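Speaker notes - Cuiping Ye - Butalgate session, methods track
Slot is 10 min plus questions. DON'T run over again.

Open with the problem, skip the bio. We want a policy that handles small household stuff with two hands. Boxes with lids, tissue, trays with dividers. Thin, light, slides around when you touch it. Scripted motions were hopeless on anything woven - the surface snags, the box turns a bit, plan is dead.

So: examples from people. Lots of them. Say this slowly, half the room will be simulation folks.

Why hand-held grippers and no arm. Arms are slow to set up, slow to drive, and you get one operator per arm. With the hand-helds you get a person who already knows how to lift a lid. Several people can wear a rig in one room at the same time. Downside - the person does things the arm can't. Wrist goes places. Come back to this at the end, Lema question.

Setup, go quick:
- two grippers per operator, one each hand
- marker cube on each one for tracking
- backpack
- view from each gripper, view from the head
- little screen at the waist, operator can glance down at it

Next four go by fast. Let them look, don't narrate every item. Point at the marker cubes and at the small round table. 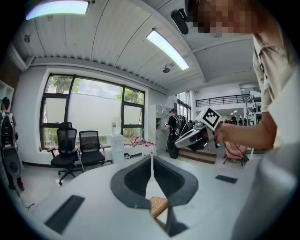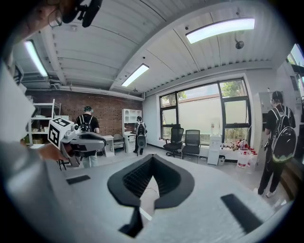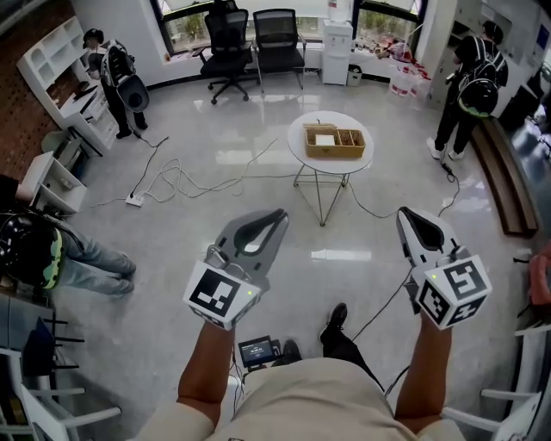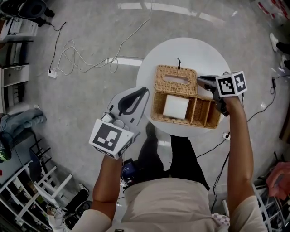

Zesgate Notes, issue 11, page 88

The wicker tissue box is the one to talk about. Lid with a slot, compartments underneath. Lid partly up in the last one, right gripper at the corner of the basket. Good example becuase you need both hands doing different jobs. One steadies, other lifts. When we train on one-hand clips only, the policy pushes the box across the table and keeps pushing.

What counts as one example. Starts hands clear of the table, ends hands clear of the table. Everything between stays in, fumbles too. Early on we trimmed the fumbles and the policy had no idea what to do after a missed grab. Put them back. Big improvement on lids, small one on trays, nothing on cloth.

(If someone asks how big - say numbers are in the paper, don't guess from the stage.)

Instructions to operators. Keep these short on the slide:
- slow down, slower than feels normal
- look at what you're doing, the head view is training data too
- don't cover the cubes with your other arm
- change where you stand between takes
- no talking someone else through their take

The last one sounds petty. It isn't, people freeze mid reach to listen and you get a dead pause in the middle of the clip. Policy learns the pause. Show the Jandis clip here if the video works, if not just describe it - arm stops over the lid and waits.

Throwing things out. We had 103 takes in the July batch that I pulled by hand. Mostly tracking loss, cube turned away or hidden behind a forearm. Some where the two grippers' clocks drifted and the left closes before it gets there. Check sync FIRST, before anybody labels anything. We labeled first. Painful.

Room stuff. Windows and a shiny floor, so reflections move through the day. I used to pull the blinds in the old room. Stopped doing it, the variety helps and the tracking mostly copes. Cables on the floor are a pain, tape them down if you can. Other people walking through the background - leave it in. Policy should learn to ignore them.

Labels. One sentence per take, typed by the operator straight after. Not the next morning. "Lifted lid, put it to the left" is plenty. We tried a dropdown and people picked the top entry every time.

Lema question, someone WILL ask: does it transfer to a real arm with different reach? Answer - partly. Lids yes, anything where the operator bent over the table, no. We now filter on wrist angle before training. Still throws away more than I'd like. Ask if anyone in the room has a better filter, I mean it, want to hear it.

Close: more objects, fewer takes per object. If I had to redo it I'd halve the repeats and double teh shopping list.

Leave contact slide up. Water. Clicker goes back to the desk.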